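Ollildale Makers Board > Tables and Benches > Small wooden tabletop with a round hole, what to put in it?

skuvard_anna
Posted 7/8/18

Hello all. I bought a light wooden tabletop with rounded corners from Arnholm, 94 cm wide, and I use it for sorting small parts. It has a round hole near the far side. My problem is that small pieces roll away from me and go down this hole. I have lost 5 beads this week – glass ones, which I liked.

I don't want to fill the hole for ever, as I may need it for a lamp cable later. My idea is a tray with a raised rim, placed in front of the hole. I tried one shaped like a quarter of a circle, dark olive-grey, with four curved slots in it.

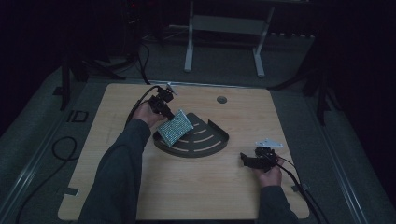
Pelle94 would stop at the tray and leave the hole as it is. A curved rim is good for catching things, he wrote, but you must turn the round side away from you, or the pieces will only follow the curve and come out at the corner.

skuvard_anna
Thank you Pelle. I will try to turn it. The slots are nice for keeping the sizes apart, but my smallest beads are too small for them.

mossbank
I disagree about leaving the hole. Buy a plastic cable cover, they cost almost nothing. Zabala has them in many sizes. Measure the hole first, inside the edge and not outside. I made this mistake in January and had to send mine back.

Pelle94
A cover will stand up a little above the wood. Then you have a bump where you want a flat table. I had one and took it out after two days.

mossbank
Mine lies flat. Maybe you had a cheap one?

Pelle94
Maybe. It was not so cheap.

tinlid_136
Please put a piece of felt under the tray also. Wood with a fine surface gets scratches very easily, and oil will not hide them.

skuvard_anna
I have felt at home, so I begin with this. The cover I will look for on Saturday. Does anybody know if Zabala is open after lunch?

mossbank
Until four.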